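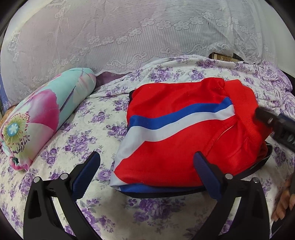

Coltia Labs Magazine | From the Handling Group, Soft Goods Team

Two fingers and a slippery garment

When Seren Bellis wants to know if a gripper is any good, she gives it laundry. Metal blocks and plastic cups, she says, forgive too much. A smooth red garment, already folded, forgives almost nothing, and on a bed it is worse, for the sheet under it also wants to come along.

Our group spent most of December comparing two hand-held grippers of the same general size. The first, from Dillico, has fingers made of linked bars, with ridged dark blue pads at the ends. The second, from Stevivden, closes on a straight slide and has flat gray pads. Both carry a camera looking down over the fingers, so that the operator's movements can later be taught to an arm.

We made 200 picks with each tool, in a furnished bedroom and not at the bench. Dilwyn Wogan insisted on this point. On the bench we have gray felt and good lamps. In a bedroom there are printed roses, a lace curtain, a flowered bolster, and the software must find the edge of the cloth among all of them.

The Dillico tool lost its hold 11 times, mostly when the operator approached too flat and the pads pushed the top layer into a wrinkle. The Stevivden tool lost 122. Its pads are simply too smooth for shiny fabric, though it was the more pleasant one to hold, and on towels I would still choose it.

The wide lens gave us a different trouble. It shows both fingertips and much of the bed, but the corners go black and straight hems come out curved. Wogan corrects this with the Kinsella calibration routine, which needs about 906 megabytes for each session. He is not happy with that number.

Bellis would like to try ridged pads on the Stevivden slide next. The screw holes do not match, so first somebody has to make an adapter plate.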